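3. Materials and Methods

3.1. Study setting

The study was carried out in Prekenby, a town with one railway station, one bus terminal and a large share of residents who work in another place during the week. Many of them leave on the first train and come back after several days. For this reason the habits of packing and storing travel goods are a daily matter for the households, and not something which happens only before a holiday. We selected Prekenby also because the second author (Danica Oravec) had worked there before and had the trust of the residents' association, which helped us to distribute the invitation letter.

We sent the letter to 200 households. From these, 195 returned the first questionnaire in a form that we could use. The remaining five were empty or filled in for a household that had already moved away, and we did not replace them. The questionnaire was prepared in English and translated by Kamil Krajčí; Sorcha Semple read the back translation and marked the sentences where the meaning had changed. The most difficult word was "luggage" itself. In the local use it may include a shopping bag, when this bag is taken on a train, and it may exclude a suitcase which is kept in the attic with winter clothes inside. We decided to ask about "any closed case or bag that was used for at least one night away from home", and this definition is followed in the rest of the paper.

3.2. Categories of luggage

Earlier work on household mobility usually divides luggage by volume or by the means of transport. Neither of these divisions was suitable for our question, which concerns how long a case stays in the home between two trips and what it is used for in this time. A small case can stay under a bed for years and hold documents, while a big one can be borrowed by three families in one winter. We therefore used the shell and the closure as the main criteria. Soft bags, semi-rigid cases and hard cases were treated as separate groups, and inside each group we noted if the closure was a zipper, a buckle or a latch. Figure 3 shows the closure type which was most often mentioned in the interviews as the reason for repair.

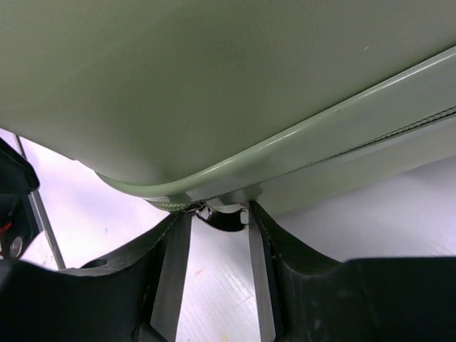

Figure 3. Zipper seam below the rounded rim of a green case.

The groups were tested first with a small number of residents who did not take part in the main study. Two problems appeared in this test. The first one was that older respondents did not distinguish between semi-rigid and hard cases, and called both of them "the stiff one". The second problem was about age. Most people could not say when a case was bought, but they could say very well for which journey it was bought. We changed the question accordingly, and asked for the first journey and who went on it. The year was then estimated by the interviewer together with the respondent, and written down only if both agreed.

3.3. Interviews

After the questionnaire, we invited a smaller group to an interview at home. The interviews were done by Žofie Kováčik and Taha Shawky, always by both of them, one asking and one taking notes. They followed a guide with 7 themes: acquisition, first journey, storage place, lending, repair, contents between journeys, and disposal. The order of the themes was free. In practice almost every respondent began with the storage place, as it was necessary to go there and bring the case to the table before the talk could start.

Lending needed more time than we had planned. A case may be lent with or without the lock, with or without the expectation that it will be cleaned, and in some families it is considered impolite to return it empty. One respondent explained this in the following way: "You put something inside, even only a bar of soap. An empty case means you will go away." Such statements were not coded under lending only, but also under contents, so the sum of the codes is higher than the number of the passages.

The last round of interviews took place in February, when the storage places are most difficult to reach, and we believe that this has influenced the answers. Several respondents did not want to open the attic in the cold, and described from memory what was kept there. We marked these passages in the transcript and report them separately in Section 4.2.

3.4. Coding and limitations

The transcripts were coded by the first and the fourth author independently. Where the codes were different, the passage was discussed, and if no agreement was reached it was left out of the comparison tables but kept in the qualitative reading. The code list was closed on 11/15/25 and no code was added after this date.

We are aware of some limits. The invitation was sent through the residents' association, so households which are not in contact with it are probably missing. Persons who rent a room only for the working days are also missing, although their luggage would be of great interest. A similar difficulty was met in the Grekach survey of seasonal workers, where the sample was reached through employers. Finally, the repair shops in Prekenby were not visited, and everything that we say on repair comes from the side of the owners.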